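Can a machine do the mending yet?
Questions from the Cleketti repair room, answered by Reece Wainwright

Why does a mending group care about surgical robots?
Stitching is stitching! We hem, darn and patch every Saturday, and whenever a story about robots doing chores goes around, somebody asks when our needles can retire. Surgical instruments are the best place I know to look for an answer. They're small and fine, and they can pass a thread between two tips, something most household robots can't come close to.
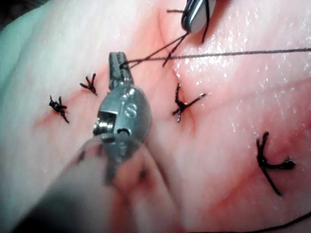

Does that mean a robot could sew my button on?
With a skilled person working the controls, I'd happily bet on it. Left on its own, I'd still keep the sewing kit handy. Tying a knot takes two hands that agree on how tight is tight, and thread has a habit of going wherever it likes.

Why is thread so much harder than, say, a box?
A box stays the same shape when you pick it up. Thread loops, twists and catches on whatever is nearby, and there's often a loose end hiding behind the tool. Every stitch you finish leaves tails that the next one has to stay clear of. I find this part fascinating (my family has asked me to stop bringing it up at dinner).

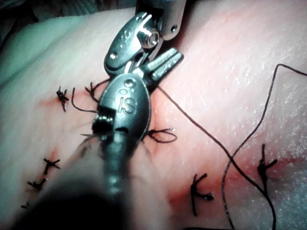

Anayeli Medrano wrote to ask whether we're setting the bar too high. Her view is that a machine that only threaded needles and cut tails neatly would already be worth having, and she'd gladly do the knots herself.

I love that answer. Half a chore done well is still a real help.

What about factories? Don't they sew by machine already?
They do, and brilliantly, on flat cloth held in place. A torn pocket on an old coat is a different job. The fabric has stretched, the edges don't match, and you change your plan as you go.

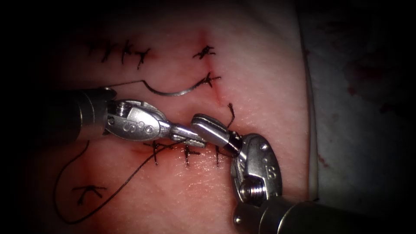 Needles are their own puzzle. A curved one has to be picked up at the right spot and turned the right way before it's any use, and most of us fumble that with fingers.

So when will it be ready for my house?
I won't name a year. Folding towels will get there first, I reckon, then simple straight seams. Darning a sock heel is a fair way off, and I'll be cheering when it comes.

Can I bring questions in?
Please do! We have 13 chairs and the kettle goes on at ten.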